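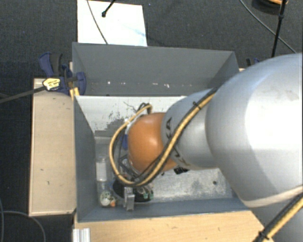 Anneli Eskola

Start | Protokolle | Projekte | Werkstatt | Kontakt

Lesezeit: 2 Minuten

Protokoll Greifrunde, 21. November 2019

Ich war diesmal mit Schreiben dran, also beschwert euch bei mir, wenn etwas fehlt. Dabei waren Bultovach, Gilen, Antoniuk und ich, Sastier kam zu TOP 2 dazu (Zug, wie immer). Das Protokoll vom letzten Mal ist ohne Änderungen durch.

TOP 1 – Stand der Aufnahmen

Wir haben jetzt 700 Griffversuche im Datensatz, die komplett sind, also mit Bild vorher, Bild nachher, Gelenkdaten und Label. 28 weitere liegen noch im Ordner »unklar«. Gilen hat sie durchgeklickt und meint, bei den meisten fehlt bloß der Zeitstempel vom Greifer, das kriegt er per Skript wieder zusammen. Antoniuk würde sie lieber wegwerfen und neu aufnehmen. Wir haben ein bisschen hin und her diskutiert, und am Ende darf Gilen es probieren, aber höchstens einen Nachmittag lang!

TOP 2 – Was kommt in die Kiste?

Hier wurde es lebhaft. Mit den durchsichtigen Sachen tut sich das Modell weiter schwer, Flaschen und alles, was so glänzt, vor allem wenn sie direkt an der Wand stehen. Bultovach wollte die Wandfälle erst mal ganz rausnehmen, damit die Kurve endlich schöner aussieht. Ich war dagegen und habe das auch ziemlich laut gesagt, denn genau da brauchen wir doch Beispiele! Sastier hat vorgeschlagen, die Wandfälle extra zu markieren, dann kann man sie beim Training zu- oder abschalten. Damit konnten alle leben.

Außerdem: Der Boden der grauen Kiste ist inzwischen ordentlich verschrammt, und an der Wand sind auch abgewetzte Stellen. Gilen fürchtet, dass das Netz die Kratzer auswendig lernt. Antoniuk findet Kratzer prima, in echt sind Kisten eben nie neu. Beschluss: Kiste bleibt, wir nehmen aber eine zweite Serie in einer frischen auf und vergleichen.

TOP 3 – Kabel am Arm

Das gelb-schwarze Bündel läuft am Handgelenk in einem ziemlich weiten Bogen außen herum. Bultovach möchte es enger führen, ich hätte gern, dass vorher jemand alle Endstellungen einmal langsam abfährt. Kabelbinder sind genug da. Die Zwingen an der Kiste bitte vor jeder Serie nachziehen, das gilt auch für mich – ich habe es im Mai einmal vergessen und durfte dann alles neu kalibrieren.

TOP 4 – Labeln

Zwei Leute pro Griff bleibt die Regel. Strittig war, ob »hochgehoben und sofort wieder verloren« als Erfolg zählt. Bisher hat das jeder gemacht, wie er wollte (ich auch, Asche auf mein Haupt). Neu: Erfolg heißt, das Teil bleibt sechs Sekunden im Greifer. Sastier schreibt das in die Anleitung.

Offene Aufgaben

Gilen: Skript für den Ordner »unklar«
Bultovach: Kabelführung, nach der Testfahrt mit mir
Antoniuk: neue Kiste besorgen, gleiche Größe bitte
Sastier: Anleitung und Markierung für die Wandfälle
Ich: Endstellungen abfahren, alte Labels stichprobenweise prüfen

Nächstes Protokoll schreibt Antoniuk.

© 2019 Greifrunde | Kontakt | Nach oben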